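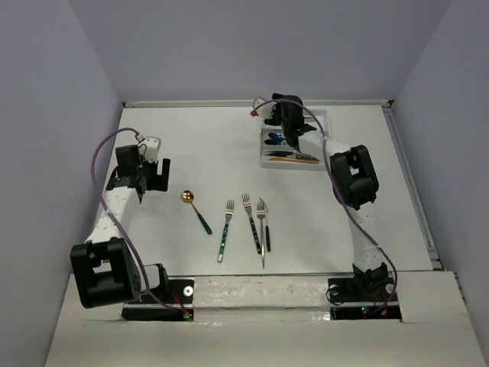

Gallery: the Tovaveo two-arm bench kit, sorting cutlery
Reviews > Tabletop > Kits
Posted 28th September

Tovaveo sells a pair of small arms, two base plates, a bag of screws and a promise that you will be "manipulating in an afternoon." The kit costs $2497. For another $861 you can add the Nostent software license, and you will add it, because the free version moves one arm at a time and you have just paid for two.

We gave it the cutlery job: utensils on the table, tray at the back, put the first in the second. Any eight-year-old can do it, though the eight-year-old will want to know what's in it for them. The notes below follow the order of the gallery, with the complaints left in.

The arms
White links, black servos, plenty of small screws. Every one of those screws is yours to put in. The instructions call this stage "quick assembly," and I would like to meet the person who timed it.

The cable
Purple, and it goes where it likes. Tovaveo gives you a routing diagram that keeps it close to the links. Leave a proper loop at the wrist anyway or the gripper will find the end of its leash halfway through a reach. The same cable comes in black if you write to them and wait.

The base plates
Solid, well drilled, heavier than I expected. Mark out the spacing on the table before you fix anything down. I did it by eye, then spent an evening teaching the software that my eye was wrong.

The lights
There are small indicator lights down at the bases. The manual gives them half a page, most of it about green. For the other colors it suggests contacting support, and support suggests the manual.

The grippers
Best thing in the box. They open wide, they close gently, and they don't mind a fork handle that isn't perfectly lined up. Spoons are harder. A shiny round bowl gives them very little to hold, so teach it to go for the handle and save yourself the sound of a spoon being fired across a table.

Forks
Fine alone. Two lying side by side are also fine, provided there's a finger's width between them. Three is a party, and the arm tends to leave with whoever is closest.

A knife under a fork
The test that separates the demo video from the product. On a good run one arm lifts the fork away and the other takes the knife. On a poor run both arms go in together, meet over the fork, and stop there like two people in a doorway. Nostent calls this a "coordination hold." It ends when you press the button.

The tray
Buy a plain one with wide compartments. The first I tried came from Brakent, who sell a cutlery add-on for this kit, and its slots were so narrow that I had trouble hitting them by hand. An ordinary kitchen tray works better and costs less than the postage on theirs.

Walls
Put some up. Pale, plain and on as many sides as you can manage. The software is easily distracted by bookshelves, and what rolls off a bench with no walls is always the piece you needed for the next run.

Teaching it
You guide the arms through the job, the software records you, and later it does an impression. Mine picked up the lift very well. It also picked up a little pause before each drop, where I had been checking that I was over the right compartment. The arm checks nothing. It just pauses, out of respect.

Speed
I can clear a table of cutlery in the time it takes the left arm to make up its mind about a spoon. Tovaveo says a faster mode is coming in December. They didn't say which December, and I have learned to ask.

Noise
A steady servo whine with a small grunt at the top of each reach. Fine in a workshop. In a kitchen I'd give it nearly 3 minutes before someone unplugged it.

How it compares
The Hsu bench set is the obvious rival. It has stiffer arms and a nicer manual, and its grippers handle a fork as though it had insulted them. If your work is blocks and cubes, get the Hsu. If it's anything with a handle, I'd take the Tovaveo and put up with the cable.

Would I buy it
Yes, for a classroom or a lab bench, or for anyone who likes watching a thing nearly work and then work. For a household that wants its cutlery put away, no. The drawer is right there.

What to order with it
Spare screws, tape for marking out the bench, and cutlery you don't care about. Mixed handles are good practice for it, so the odds and ends at the back of the drawer will do nicely. Leave the good set where it is.

Back to Tabletop kits
Next gallery: the Hsu bench set, out of the box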